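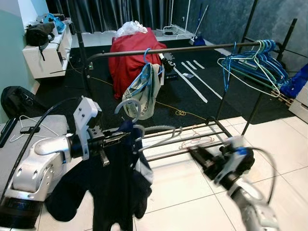
4. Does hanging make clothes last longer?

4.1 The claim and where it comes from

Advice on clothing care usually treats the hanger as a matter of settled fact. Shirts go on hangers, knits go on shelves, and a garment stored the right way is said to give years of extra wear. We wanted to know how much evidence stands behind this. Most of the guides we read cite other guides. Those that cite a study tend to cite the Malari wardrobe survey, which recorded storage habits and asked owners to guess how long each item would last. A guess made by a person who has just bought a hanger is weak support for a claim about hangers.

The Fledside trial is better, and we return to it in Section 5, but it tested new cotton shirts only. Its authors are careful to say so. The people who quote them are less careful.

4.2 Data

Our own records cover 3,749 garments in 230 households. Each garment was logged at the start of the study and again after 22 months. Owners reported the usual place of storage (hanger, shelf, drawer, chair, or "other"), the fiber content if a label was still attached, and the reason for disposal if the garment had left the home. Items worn fewer than 10 times during the study were kept in the data set but analyzed separately, as a shirt that is never worn will look very well cared for whatever it hangs from.

We coded storage by the support a garment received, with no regard to the price or make of the equipment. A dark navy garment on a pale gray plastic hanger, as in Figure 4, is coded as "hung, rigid support." The black metal rack in the same figure has a top rail and a lower shelf of parallel rods, and a rack of that type can fall under two of our codes depending on which part is used. Several earlier papers treat the rack as a single storage place. We think this is a mistake, and it may explain some of the disagreement between them.

Figure 4. Dark garment on a plastic hanger beside an open rack with a top rail and a rod shelf.

4.3 What the comparison shows

Taken at face value, hung garments did better than garments kept in drawers. They were less often thrown out and less often described as "worn out" at the second visit. This is the result that gets quoted, and we would ask readers not to quote it from us.

The difference shrinks once garments are matched by type. People hang the things they care about. Jackets, dress shirts, and coats end up on the rail; undershirts and gym clothes end up in the drawer, and they are washed far more often. When we compared shirts with shirts and split them by washing frequency, most of the apparent benefit of hanging was gone. What was left was small enough that a modest error in the owners' reports could account for it.

Zohreh Ansari, who did the second coding of the disposal reasons, raised a further problem. "Worn out" was used by owners to cover pilling, fading, stretched collars, and plain boredom. Only the stretched collars have any obvious link to storage. In her recoding, stretching at the neck or shoulder turned up among hung knits more than among folded ones, in line with the usual advice. For woven shirts she found no pattern either way.

4.4 Wrinkles are a separate question

Part of the confusion is that care guides run two claims together. One is that hanging prevents wrinkles. The other is that hanging extends the life of the cloth. The first may well be true and is easy for anyone to check at home. The second does not follow from it. The link usually offered is ironing: fewer wrinkles, less ironing, less heat damage. Sampaio makes this argument at length but gives no measure of ironing in the homes studied. Fewer than half of our households ironed anything on a regular basis, and those that did went on ironing hung shirts too.

4.5 Limits

Storage was reported by owners, and we did not watch them put clothes away. The "chair" category is almost certainly too small. Missing labels left a large share of older garments with no fiber content, and older garments are the ones for which the question matters most. We also had no control over hanger width, which the Gustorard guide treats as decisive without saying how wide is wide enough. A study that assigned identical shirts to different kinds of storage, in homes where they would be worn and washed as usual, would tell us more than another survey of the present kind.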